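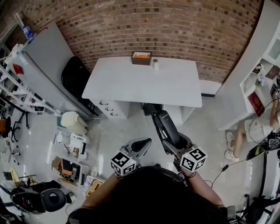 The desk by the curved wall, with the black corded telephone

Room notes: the back office at Leltberg

Leltberg is the ground floor of an old round-ended building, and the back office sits in the curve. We took it on in September along with the workshop next door. It came with most of its furniture, a good deal of other people's storage and one telephone. This page goes through the room a bit at a time for anyone who will be using it, or who has asked what is in there and what is going.

The only picture so far is at the top. The notes below all refer to it unless they say otherwise, and more will be added when the workshop has been sorted.

The wall
Red-brown brick, and curved. It looks well but nothing straight fits against it. Every piece of furniture on that side touches the wall at one point and leaves a gap somewhere else. Pens go down the gap behind the desk. A length of pipe lagging from Dredon, cut to fit, has been suggested.

The desk
White, with a drawer unit on the left that has three dark metal handles. The top drawer is for stationery, the middle one for keys and the bottom one for manuals. The bottom drawer sticks in damp weather - pull from the left side of the handle and it will come. The desk stays when the rest of the room is rearranged. It was carried in through the window and we are not doing that again.

On the desk
A small dark brown wooden box and a white cup. The box lives towards the back and should be left there. The cup can go to the kitchen.

The telephone
Black, corded, with a coiled lead on the handset. The base is on the floor under the front of the desk. The line is still live and takes incoming calls for both rooms. Extension 72 is the office and 101 is the front door. Mobile signal is poor on this side of the building, so the phone is worth keeping. It will be moved up on to the desk once there is a longer cable to the socket.

Chairs
There is a black office chair with a rounded back to the left of the desk, and an orange and black one further over. The black one is the better of the two for a full day. The orange and black one is fine but the height adjustment slips, so check it before sitting down. A black padded seat is also on the floor near the front. If you know where it belongs, please say.

Low cabinet
White, against the wall to the right of the desk. Printer paper and envelopes. It holds about 2000 sheets if they are left in their wrappers.

Wall shelves
White, on the right-hand side of the room. Anything in current use goes here, including red folders. Older papers from the Rivera job are to be boxed and taken upstairs.

Shelving rack
White metal, on the left. Sound enough, but it stands at an angle to everything else and takes up more floor than it needs to. It will go through to the workshop when there is a clear Saturday.

Floor, left-hand side
The white bin stays where it is. Next to it are a white tray of small white devices, a cardboard box with orange and black items in it and a second box in plain beige card. These want sorting into three lots: keep, Nokach, and tip. Nokach will take small electrical items if they are bagged and labelled, and they collect from the door.

Still to do
Longer telephone cable. Something for the gap behind the desk. Drawer runner. Two new shelf brackets for the workshop, to match the ones already there.

If you want the rack or either of the office chairs, leave a note in the middle drawer with the keys.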